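Bathroom bits: the questions I get asked most

How often do you clean the basin?
Every morning, two minutes, before the kettle's boiled! I wipe round the drain and the tap with an old flannel and that's me done.

Do toothbrushes need to live in separate cups?
I think so. We've got a pink one and a green one, so there's never any muddle about whose is whose.

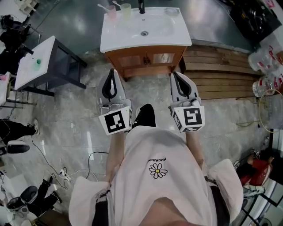 I rinse the cups out while I'm at it (they get grubby at the bottom if you leave them).

What about wooden cabinet doors?
Damp cloth, then a dry one. I do mine around 10 in the morning, once the showers are finished.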